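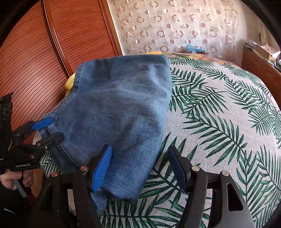

About Dramby

Dramby teaches garment care and folding to laundry, hotel and second-hand shop staff. The school was set up by Yasaman Ghaffari and Roel Bakker and runs two courses, one in flat goods and one in clothing.

Denim has its own unit. Jeans are heavy at the waistband and seams and lighter in the leg, so a stack made without allowance for this leans to one side. Trainees learn to lay the legs together, smooth the panel towards the hem and fold in towards the waistband. Work is done on a raised, cloth-covered surface. 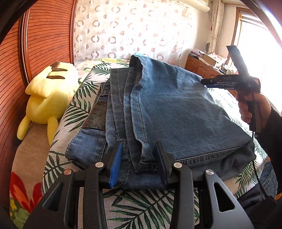

Folded jeans with hem edge, double-stitched seam and waistband patch.

Clothing groups are limited to five trainees. Kwok-wai Liao teaches folding and stacking. Yatziri Ochoa teaches sorting, fibre content and stain marking, and sets the practical test. The current course manual has 241 pages and is issued on the first morning.

Bookings and group rates: Eustaquio Alvarado, course office.

Page last updated January 31, 2020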